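Home Explore Notifications Saved

Čestmír Čierny
Robot learning, manipulation, and too many posts about grippers

1/ Our group at Culau finished the first long test of the sorting policy in September, and I promised a thread. So it is a thread about a result that I did not expect and still do not fully understand. Please be patient with my English.

2/ The question was simple. If you have a fixed budget of demonstrations, do you spend it on clean examples with one object at a time, or on messy tables where the objects touch and cover each other?

3/ Everybody in our lab, me included, said clean first, messy later. It is how we teach children, it is how we wrote the project plan for Warkar. We even had a nice drawing of it.

4/ We collected 3,415 demonstrations with hand-held grippers, all in normal homes. Then we trained two versions of the same model. One got clean tables first and messy ones at the end. The other got everything mixed from the first step.

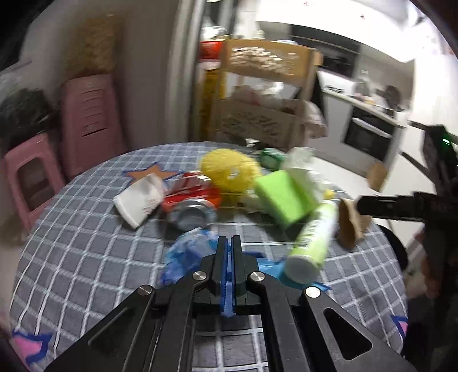

5/ The mixed version is better, and the difference is largest for soft things. A can, even a crushed one, has more or less one shape after you let it go. Plastic bags do not have a shape. A blue bag lying under the cap end of a bottle is a hard case for us, because the model must decide if it sees one object or two, and the clean-first model nearly always decided one.

6/ Then it tries to lift both. On the videos it looks very confident. I have watched this failure too many times.

7/ Numbers, for those who scroll only for numbers. We evaluated on 50 tables that neither model had seen. The clean-first model cleared 23 of them completely. The mixed model cleared more, but I will give this figure when the second evaluator has finished, as we disagree on a few tables.

8/ What do we disagree on? Mostly on what "cleared" means when a small piece of clear wrap stays on the cloth. I say not cleared. My colleague says I am too strict. The protocol says nothing, and I wrote the protocol.

9/ One thing I want to be careful with. We repeated the training with 3 random seeds only. The order of the two models was the same each time, but it is still a small number and I would not build a theory on it.

10/ My guess, and it is only a guess: in the clean data the gripper nearly always comes from the top, straight down, and the model keeps this habit. With messy data it learns early that sometimes you must come from the side and push a little before you close the fingers.

11/ Several people asked if we will compare with the Fairclough baseline. Yes. It needs a different action format and the conversion took me longer than I want to say. It is running now on the Dodum cluster, when the Dodum cluster is running.

12/ We will release the evaluation protocol first and the data after the households have checked their recordings. If you have a better definition of "cleared", write it under this post. I will read all of them, probably tomorrow morning with coffee.

23 comments Share Save
Filed under: Robotics, Research notes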